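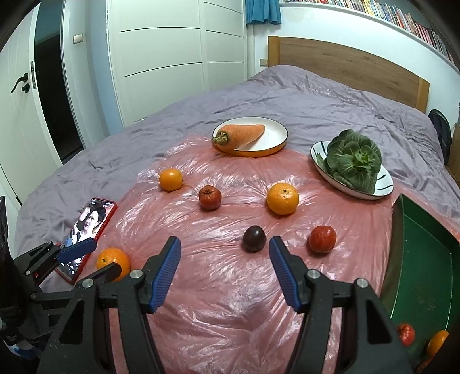
The Brandes study asks how little supervision a robot needs before it can put the groceries away in a home it has never visited. Our current answer is "less than we feared, provided a lot of different people show it how." Last year we trained one policy on demonstrations recorded in our lab kitchen and another on the same number recorded in people's homes, with a hand-held gripper and no robot present. The lab policy was superb in the lab kitchen and helpless in every other room we tried. The home policy dropped more things and went on dropping them at the same modest rate wherever we took it. We would now like a great many more homes, and we aren't fussy about which room. A plum on a crumpled pink plastic sheet on top of a duvet is worth more to us than another plum on a gray lab bench, of which we have plenty.

Fistudura is looking for 60 paid participants in and near Trotthorpe, starting in November.

What you would do

You would pick things up and put them down again. You squeeze the handle, the two jaws close on a piece of fruit, and you carry it to a plate, tray or bowl. Then you do it again with the fruit somewhere else. Each participant records 80 demonstrations a session for 8 sessions, at whatever time of day suits the household. A session takes most people an hour and a half, longer if they get competitive about it.

We supply the gripper, the mount and a list of produce to buy, which we reimburse. You may eat the produce afterward. You may also listen to or watch something while you work, as long as your eyes come back for the grasp itself. We can tell from the data when they don't.

Who we want

Adults with the use of at least one hand and a surface the size of a card table. Left-handers are badly underrepresented in our first set and will be greeted with unseemly enthusiasm. No technical background is needed. People with one tend to demonstrate how they think a robot ought to move, and it takes us a session to talk them out of it.

Please don't tidy up. Our pilot participants cleaned before every recording, and we ended up with a policy that is baffled by laundry.

What you get

A flat fee per session, paid at the end of each month, plus the groceries. Anyone who finishes all eight sessions may come and watch the robot attempt their task. We make no promises about how that will go.

The small print

Recordings are checked before use, and you can withdraw any of them up to the point of training. Anything with a face or a readable document in it gets blurred. The finished set, called Clandano, will be released to other research groups without names or addresses.

To apply, send us two or three lines about your home and which hand you use to the Fistudura participant desk, subject line "Brandes." Apartments, farmhouses and boats are all fine. We have one boat already and would like a second opinion.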